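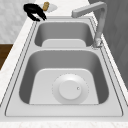

**When does a new watch area start giving drought and conflict signals?**

A new watch area gives its first signal after one full update, and an update runs every eight days. Until then the area is listed as Pending and no alerts are sent.

## 4. Setting up a watch area

This section covers watch areas in Jistar, the Nideck desktop program for following rainfall, crop conditions and reported violence in the same place over time. It assumes that the program is installed and that you have signed in at least once. If you haven't, go back to section 2.

A watch area is a block of grid cells. Each cell is 50 km on a side. The largest area you can save is 432 cells, which is 18 cells by 24. Larger regions have to be split.

### 4.1 Before you start

You will need:

- an account with the Editor role (Viewer accounts can open a watch area but can't save one)
- the name of the region, or the coordinates of its corners
- an incident file in CSV format, if your office keeps its own records
- an email address for alerts

Incident files are limited to 800 rows per upload. If yours is longer, split it by year and upload the parts one after another. The program joins them by date.

### 4.2 Draw the area

1. Open **Areas** and click **New**.
2. Type a name. Letters, numbers and hyphens are accepted. Spaces are changed to hyphens when you save.
3. Choose **By region** or **By corners**.
4. If you chose **By region**, pick the region from the list. The grid snaps to the nearest whole cells, so the edge will usually run past the border in places.
5. If you chose **By corners**, enter the northwest corner first, then the southeast corner, in decimal degrees. Use a minus sign for west and south.
6. Check the cell count in the lower bar. It turns red when the area is too large.
7. Click **Save draft**.

**Note:** Cells that are mostly open water are skipped in the rainfall layer but still count toward the limit. Lakeshore areas run into this often.

### 4.3 Set the rainfall baseline

The baseline is what the program compares new rainfall against. Changing it later recalculates every past signal in the area, so set it with some care.

1. Open the draft and go to the **Climate** tab.
2. Under **Baseline**, choose the first and last year. The default is the longest run of years with no gaps.
3. Under **Season**, mark the months of the main growing season. For areas with two rainy seasons, mark both and tick **Treat separately**.
4. Leave **Threshold** at Moderate for a first setup.
5. Click **Apply**.

If a message says the baseline is incomplete, one or more years are missing station data. You can fill the gap from the satellite layer by ticking **Use substitute values**. Filled years are shown in gray on every chart and in printed reports.

**Caution:** Don't choose a baseline made up of only very dry or very wet years. The signals will look steady on screen and they will be wrong.

### 4.4 Add incident records

Jistar comes with the Lacson incident layer, which is switched on for all new areas. Your own records are kept in a separate layer and are never mixed into it.

1. Go to the **Incidents** tab and click **Upload**.
2. Select your file. The first row must hold the column names: date, latitude, longitude, type.
3. Match your incident types to the program's types. Use **Other** for anything that doesn't fit - don't force a cattle theft into Armed clash.
4. Review the rejected rows. Most are rejected for a date in the wrong order or a missing minus sign.
5. Fix the rows in your own file and upload it again, or click **Skip rejected**.
6. Click **Finish**.

**Caution:** Remove names, phone numbers and household details before uploading. The program doesn't check for them, and every user with access to the area can export the file.

### 4.5 Turn on alerts

1. Go to the **Alerts** tab.
2. Choose **Rainfall only**, **Incidents only** or **Both in same cell**.
3. Enter the email address and click **Send test**.
4. When the test message arrives, type its code into the box and click **Confirm**.
5. Click **Activate area**.

**Both in same cell** sends the fewest messages. It reports that a rainfall shortfall and a rise in incidents have been recorded in the same cell during the same season. It does not say that one led to the other. Food prices, elections, land disputes and the movement of armed groups across a border can all produce the same pattern, and the program holds no data on any of them. Read the alert next to reports from people who know the district.

### 4.6 Practice area

An area called Cemomville-practice is included with every installation. Its rainfall and incident records are made up for training. It can be edited freely and reset from **Help > Restore practice area**. Alerts from it carry the word PRACTICE in the subject line.

### 4.7 If something goes wrong

| Problem | What to do |
|---|---|
| Area stays Pending after an update | Open the **Climate** tab and click **Apply** again. |
| Incidents appear in the ocean | Latitude and longitude are swapped. Correct the column names and upload again. |
| No test message | Check the spam folder, then ask your mail administrator to allow messages from Nideck. |
| Signals changed overnight | Another editor changed the baseline. See **History**. |

In areas where the main rains start in March, finish steps 4.3 and 4.5 before the end of the dry season. An area activated after the rains begin will mark its first season as Partial, and the label can't be removed.

Section last revised December 30, 2021. Exporting maps and tables is covered in section 5.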